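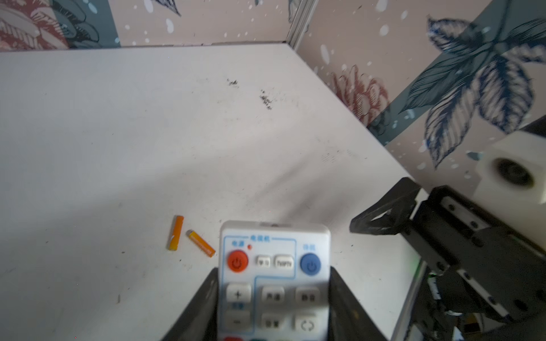
Battery cell at Mederby: remote in the gripper, two AAAs on the table, second arm at right.

Wipe the table first

Opinion, and not a popular one in our building. The most neglected part of a two-arm cell is the tabletop. Not the arms. Not the software. The flat white thing everybody leans on.

Look at ours. Scuffs, gray streaks, specks, a couple of dark patches toward the back. It's September and I have asked for a wipe-down at every shift change since spring. Sometimes it happens. Mostly somebody restarts the arms, sees them go to home, and calls that maintenance.

The job in this cell is simple to say. Hold a TV remote with one arm, handle the AAA batteries with the other. Skadari is what we call the setup, two arms, a walled table, wrist camera. Runs get logged, and I read the log, which is most of why I'm cranky.

Last count, 3647 runs in the log. Of those, 122 stopped for a human. I went through every one of the 122 over two long evenings with bad coffee. I expected servo faults. Got a few. Got a loose connector too, twice the same one. But the big pile was dull stuff: battery rolled, battery not found, pick landed short. And when I pulled up the wrist views for those, grime. Grime near the battery, or a smudge the software had boxed as if it were something to grab.

Does that prove dirt did it? No. I'd like it to. The lighting makes soft shadows across that table too and I can't rule them out. But a cloth costs nothing, and retuning the detector took us most of a month and moved the stop rate so little I won't print it.

Second complaint, fingers. The black gripper fingers that hold the remote come at it from both sides and press. Fine. They also pick up whatever is on the table, and then they press that into the next remote. Our checklist says to inspect the pads "as needed." As needed by who? I want a fixed number. Mine is every 1283 cycles, pads off, wiped, looked at under a lamp, swapped if the edge is rounded. Odd number, I know. It's where the first set started slipping, so that's the number I wrote on the tape on the cabinet.

Screws next. The arms are plates and brackets and a whole lot of small screws. Small screws walk. We mark ours with a paint pen now, after an elbow got sloppy at run 3168 and we spent a morning recalibrating a camera that had nothing wrong with it. One loose screw. Quarter turn. The Bhatt people, who run a cell a lot like this one, had told us to check bolts before touching calibration, and we nodded and didnt do it.

So here's the order I argue for, and I argue for it loudly:

Power down. Wipe the table, the whole table, including the back where it's a pain to reach. Wipe the fingers. Check the screws against the paint marks. Look at the cables with a flashlight, follow each one by hand to its connector. Power up. Then, and only then, open the calibration page.

Twelve minutes if you don't chat. I've timed it.

What I hear back is that this is janitor work and the engineers have better things to do. I don't buy it. The person who wipes the table sees the new scratch. The person who runs a thumb down the cable feels the stiff spot. You learn the machine that way, and you don't learn it from a dashboard — I've tried, I built half of ours.

The other pushback is better. If the robot can't cope with a dirty table, it's a bad robot, since real tables are dirty. Geto, the group that wants to use our logs, says exactly this. They want the mess left in. Fair point, for them. But then make the mess on purpose. Put it down, write down where, take it off after. A smudge that's been there so long no one remembers it isn't a test condition, it's just a smudge, and it muddies every comparison you make between last month and this one.

I'd also move the wallpaper question up the list. The walls around the table have big flowers and leaves on them, busy pattern, and I'm fine with that, a varied background is useful. Only keep it flat and keep it clean at the corner strip, becuase a peeling edge shifts a little each week and then your background isn't the same background. Add it to the sheet. Takes ten seconds to look.

The sheet is one page. I taped a fresh one to the cabinet this morning, with a cloth hanging next to it. By 4 pm there was one set of initials on it, mine.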